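Un taller de Uka enseña a poner la mesa sin prisa

UKA — El taller de vajilla y mesa que organiza la casa Partanen abrió en mayo su segunda temporada, con 204 personas inscritas. El año pasado terminaron el curso 677 alumnos, contando los grupos de tarde y los de verano.

Las clases son muy sencillas. Cada participante trabaja en una mesa con piezas de uso diario y aprende a colocarlas, a retirarlas y a guardarlas en el armario. «Muchas personas tienen buena vajilla, pero la usan dos veces en el año», explica Siiri Pesonen, responsable del programa. Ella prefiere empezar siempre por la taza y el vaso, y dejar los platos para la segunda hora.

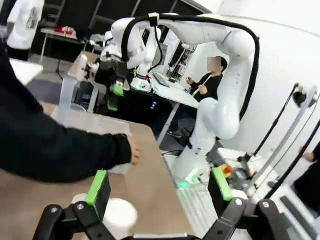 El primer ejercicio dura veinte minutos y se hace en silencio. Los alumnos mueven una sola pieza por la mesa, la dejan en el sitio que les parece cómodo y después comparan con el vecino. Martti Ojala, que enseña en el grupo de la tarde, reconoce que al principio algunos se impacientan — sobre todo los que vienen de trabajar en restaurantes y tienen ya sus costumbres.

La firma Flutorico ha cedido para esta temporada 1000 piezas de segunda selección, con pequeños defectos en el esmalte. Quedarán en el almacén del taller y podrán pedirse en préstamo para comidas de barrio, con un aviso de tres días.

La inscripción para los grupos de otoño se hace en la oficina de Partanen, de nueve a una. El precio no cambia respecto al año anterior, y los materiales están incluidos. Pirjo Lahtinen atenderá también a los que quieran cambiar de horario.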